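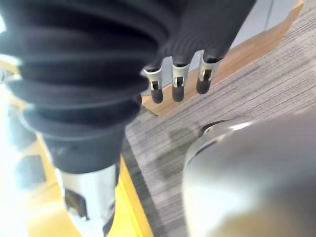 Black ribbed cover over a metal cylinder

Bluetooth headphones keep dropping out when I walk to the kitchen
Posted by Esperanza Hutchins, 25/09/2019

Hi everyone, I hope this is the right section! I bought a pair of Prellex over-ear headphones in July and mostly I love them, they're so comfortable I forget I'm wearing them. But whenever I leave my phone on the desk and go to the kitchen the music stutters and then quits. The box says 60 feet and I'm only going around 10 steps, through one doorway. My old Jernard pair did the same walk just fine (until my nephew sat on them). I've charged them to 100 percent and paired them again twice. Is this a faulty set, or am I missing a setting somewhere?

Mikkel Juhl
Hi Esperanza, and welcome! I wouldn't send them back just yet. The range on a box is usually for open space, and walls, a fridge and even your own body can eat into it. Try putting the phone on a shelf instead of flat on the desk, and see if it makes a difference which way you're facing. Then look in your phone's Bluetooth menu for anything else that's connected, a watch or a speaker, and turn it off for a while. If your router is sitting next to the phone, move one of them. I had mine side by side for ages and felt pretty silly when a few feet of space cleared it up! And do check for a firmware update, but leave the headphones close to the phone while it installs.
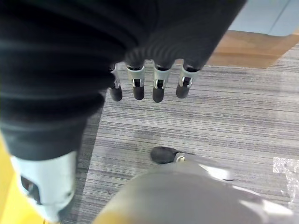

Four fingers with rounded black tips

Nivaldo Vieira
mine do this too, different brand. I just keep the phone in my pocket

Elif Naz Sarıgül
Everything Mikkel said, plus one more thing to try if you still have patience left: borrow somebody else's phone and do the same walk. If the music holds up, your phone is the weak link. If it cuts out in the same spot, I'd write to the store while you're still under warranty, and tell them about both phones so they don't make you start all over again. Good luck, and let us know how you get on!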